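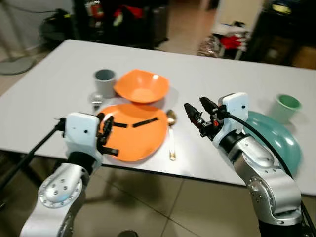
To: riding-talk list
From: Sarita Tripathi
Subject: Re: Was the Barnar debate worth holding?

Hi all,

I've been meaning to answer this since I got home from the hall, and I'm glad somebody beat me to the question. Quoting the part I want to pick up:

> I stayed for the first hour and left at the break. Maybe I'm
> getting old, but I didn't hear a thing that wasn't already in
> the leaflets. Lindik read from a card. Chaturvedi was better
> on the ferry but went all fuzzy when asked who would pay for
> it. And with 65 chairs set out and people standing along the
> back, I couldn't hear half the questions anyway. Do we really
> need another one of these before the vote in October? I'd
> sooner see the candidates out knocking on doors in Toren,
> where they haven't been seen at all.

Oh, you left too early! The second half was the best local politics I've seen in years, and I went in expecting to mark papers under the table.

After the break the moderator dropped the timed statements and just let people ask. First up was a woman from the Toren side who wanted to know why the clinic there closes at noon on a Friday. Lindik put the card away (really, folded it and put it in his jacket) and said he didn't know, that he should have known, and that he'd find out and post the answer on the door of his campaign office. Then Chaturvedi said she did know. The nurse covers two clinics and the drive between them eats the afternoon. She had the schedule in her bag and read it out. There followed ten minutes of two candidates working through a staffing problem in front of us, with the woman who'd asked correcting them both on which road you can use in winter. I loved it. I can't remember the last time I heard a candidate say "fair enough" to the other one and mean it.

On the ferry, I agree that Chaturvedi was fuzzy in the first hour. She got pressed on it again later and did better. Her number is $300 a household over the life of the loan, and she said straight out that it depends on the province carrying half. You can think that's a bad bet (I go back and forth) but it's a number, and you can take it to the door and argue about it. Lindik would keep the present boat and put the money into the wharf. He was asked what happens if the boat fails its next inspection and he didn't have much of an answer, so I'd like to hear him on that again.

Where I'm completely with you is the sound. One microphone for that room was hopeless, and the fan over the side door should have been off. I've already asked the hall and they have a second mic we can borrow. I'd also like us to read written questions aloud, which would help the people at the back and anyone too shy to stand up. I had three handed to me on scraps of paper as I was leaving, all of them good.

And Toren, yes! The last advance poll list I saw had 611 names for Toren and almost 512 of them are on the far side of the bridge, where I haven't seen so much as a lawn sign. Door knocking there would be wonderful, and I'd happily drive either candidate. But I don't see why it has to be one or the other. The school gym in Toren is bigger than the Barnar hall, it has proper parking, and I'm told it's free most evenings if we ask before the basketball schedule goes up.

So here's what I'd like to try. We hold the next one in the Toren gym, we skip the opening statements entirely, and we go straight to questions at 7 p.m. I'll write to both campaigns this week and copy the list. If anyone has a contact at the school, please send it to me off-list, as all I have is the general office number and it goes to a machine.

Also, whoever left a green thermos under the coat rack, the hall has it.

One more thing for the original poster: someone near me recorded the second hour on her phone and is willing to share it. The first few minutes are mostly chairs scraping. Skip ahead to the clinic question and give it a fair listen, then tell me if you still think we should have stayed home. I'd like to hear it either way.

Cheers,
Sarita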